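Aula 3 — A praça seca: ler um espaço aberto antes de desenhar seja o que for

Apontamentos para a turma de Espaço Público. Juntei aqui o que disse na aula e umas coisas que me ficaram por dizer, porque me perdi a falar de bancos (outra vez!).

Comecemos pelo chão. Quando digo "praça seca" falo de um espaço pavimentado, largo, em que o vazio é o próprio programa. Assusta um bocado, eu sei. O primeiro impulso de quase todos vocês é enchê-la: uma fonte, um quiosque, canteiros. Peço-vos que aguentem uma semana sem pôr lá nada. Andem nela. Atravessem na diagonal, depois pelo contorno, e apontem onde abrandaram o passo.

No exercício Kerkach, o do ano passado, houve um grupo que mediu uma travessia de 165 passos sem um único sítio onde pousar a mochila. Esse número valeu mais do que o painel de colagens inteiro — e o painel era bonito.

Depois vêm as margens. Uma praça lê-se pelos lados: o que a fecha, a que altura, com que ritmo. Um edifício institucional comprido, de faixas claras e janelas repetidas, dá uma linha horizontal fortíssima, e basta um bloco mais alto numa ponta para o olhar ter onde parar. Reparem também no que acontece ao pé da fachada. Uma banda de árvores ali muda tudo, porque esconde a zona da entrada e faz a transição entre a escala do prédio e a nossa.
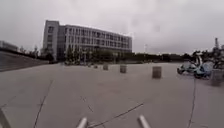

Teodoro Maldonado acha que exagero com as margens e que uma praça grande se resolve primeiro no pavimento, na estereotomia e nas pendentes, e só depois se olha para as fachadas. Tem alguma razão, e por isso a aula 4 é toda sobre drenagem. Mas continuo a pedir-vos o corte antes da planta de pavimento!

Sobre a luz: façam o levantamento também com céu encoberto. Com sol, as sombras desenham por vocês e enganam. Num dia cinzento o plano fica todo igual, e percebe-se logo se o espaço se aguenta só com a forma.

E os taludes, de que quase ninguém fala. Um desnível lateral pode ser bancada, relvado, muro, rampa... No corte quero ver a cota de cima e a de baixo, e quero saber se uma pessoa se senta ali ou se só passa.

Para entregar em outubro:
Planta à escala 1:500, com os percursos marcados a lápis.
2 cortes, um deles perpendicular à fachada principal.
Meia página de texto, em português corrido, por favor.

Leitura: o capítulo sobre vazios urbanos do caderno Venter, até à página 28. As fotocópias estão na pasta da disciplina.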